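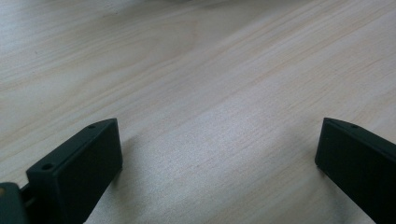

Gripper weekly, handheld unit 2, Oltar cell
Done by: Ridwan Oei
Checked by: Qistina Yeoh
Month: November
Cycles since last service: 1167

1. Power off, battery out before hands go near jaw
OK

2. Jaw opens fully, no sticking
OK. Bit stiff on first go, fine after that. Left it open for the rest of the checks.

3. Finger blocks, cracks or chips
OK both sides. Ran a nail along the inner faces, nothing catching. Wiped with dry cloth only, no solvent pls (Gilang).

4. Finger screws
Left OK. Right outer one took a quarter turn. Second time this month, needs threadlock. None in the drawer, Suryani to order.

5. Link between finger and base
Slight play on left. Within limit but worse than last time I think. Look again at 400 cycles, don't wait for the service.

6. Fingers close square
OK. Paper strip held top and bottom, both tries.

7. Opening width
NOT DONE. Calipers are over at Gonia again. Melati to bring back.

8. Cable and strain relief
OK. Tie replaced, old one had gone brittle.

9. Bench clear and level
OK, wiped down. Don't clamp anything staight onto the wood, use the pads.

10. Emergency stop
OK, tried twice.

Result: pass with comments, items 4, 5 and 7 open

QY: agree on 5. If the play gets worse swap the whole link, spare is in the Coltent box on the bottom shelf. Item 7 must be done before the unit goes back out, not after. Pls initial when closed.

RO: will do 7 soon as calipers are here. Tag left on unti then.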